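Community Help > Automation and Robotics > Purchasing and Budgets > Spares for a two-arm bench cell

Splitting a small spares budget between grippers, pads and cameras

Wendy Cropper

We have a two-arm bench cell running small-object handling and have been given $2,000 to cover spares and consumables until the new budget year opens in November. The arms came through Taheri, who also hold the service agreement. The agreement covers joints, controllers and the base. It excludes anything beyond the wrist flange, so grippers, pads, wrist cameras and the cabling to them are ours to stock.

The main task at present is handling slender parts between the two grippers over a white table.
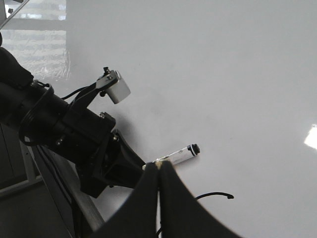 Silver cylinder at the fingertips, other arm alongside with its wrist camera on the bracket.

The tan pads at the tips are what we go through. When the pad surface glazes over, round parts rotate in the grip and the second arm closes on them at the wrong angle. We have been replacing pads when the operator notices slip, with no schedule.

Prices I have in writing:

Ravlow replacement gripper, complete with fingers and motor: $1,127
Hudemetti pad and finger kit, fits the same finger: $99
Wrist camera, same model as fitted: quote requested from Taheri, not yet received

One complete gripper takes more than half the money. Two are out of reach. My supervisor's preference is to buy the gripper first and spend what is left on pads. Mine is to put most of it into kits and a camera, and accept the downtime if a gripper motor fails.

The second task is whiteboard work, which is harder on the tooling than I had planned for. The marker has to be held rigidly and the board stands at whatever angle its stand allows, so small errors in approach go straight into the fingers.

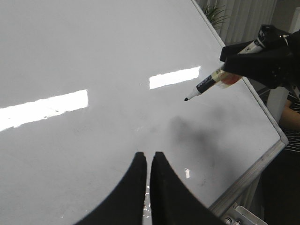
Marker held just clear of the board, second gripper at the bottom, overhead lights reflecting off the surface.

For this task I also need to budget for the board itself. Reflections of the ceiling lights are causing trouble with the wrist cameras and I would like to know whether a matte board is worth the money or whether the lighting should be dealt with first. Facilities would pay for changes to lighting. A board would come out of my line.

To summarise what I need to decide: whether a complete spare gripper is justified at this budget, how many pad kits to hold, and whether the board belongs in this round of spending at all. Freight is extra on everything. We are a day's courier from Ravlow and considerably longer from Hudemetti.

flange_and_shim

Work it out from lead time and from what stops the cell, in that order. Unit price comes third.

A pad failure degrades the grip. You can usually limp to the end of the shift and change it. A gripper motor failure stops one arm, and on a two-arm task that stops everything. So ask Ravlow two things in writing: whether the $1,127 item is held in stock or built to order, and whether they sell the motor and gearbox as a separate line. If it is in stock and a day away, their shelf is your spare and I would not tie up the money. If it is built to order, your supervisor is correct and I would buy the gripper.

Ask about the motor even if the answer to the first part is good. Many suppliers leave subassemblies out of the catalogue and will quote them on request. A motor plus one finger kit gives you most of a gripper, provided you have someone prepared to rebuild it on the bench.

For pads, stop replacing on operator judgement. Log cycles from the controller at each change, keep doing that for a month, and set the interval a bit below the shortest life you recorded. Your holding quantity is then the number you use over the Hudemetti lead time, plus one set. Until you have that figure, any number of kits is a guess. Check whether the kit price is per finger or per gripper as well — I have been caught by that, and a kit that does one finger doubles your consumables line.

Two smaller points. Budget for wrist camera cables separately from the camera. A cable that loops around moving joints takes a bend every cycle and in my experience goes well before the camera does. Buy two, with the correct connector orientation. And keep a bag of the small hardware, meaning bracket screws, nuts and thumbscrews. It costs next to nothing and it is an irritating thing to be held up by.

On the board, leave it out. Facilities money should be used first. Diffusers over the existing fittings, or switching off the row that reflects, will tell you how much of the problem is lighting. You can also turn the stand so the reflections fall outside the part of the board you write on, at no cost. If it is still a problem after that, get a sample of the matte surface before ordering a full board. Dry-erase ink does not wipe off every matte finish cleanly and you may exchange glare for ghosting.

Mortlake Bench

Agree with most of the above. We had a similar argument and bought the complete gripper. It sat on the shelf for the whole two-year warranty of the originals. Check whether yours are still under warranty with Ravlow, separately from the Taheri agreement, before you buy anything.

For the marker task, consider a printed or machined holder with flat sides that the fingers close on. Gripping a round barrel directly was where most of our pad wear came from. We had ours made by Skostia and the pads lasted noticeably longer, though I don't have cycle counts to give you. A compliant holder, with a light spring behind the marker, also takes up error in the board angle.

tdk_west

Just get the gripper. If it breaks you will want one. Pads can be cut from silicone sheet with a knife, we do it all the time and it works ok.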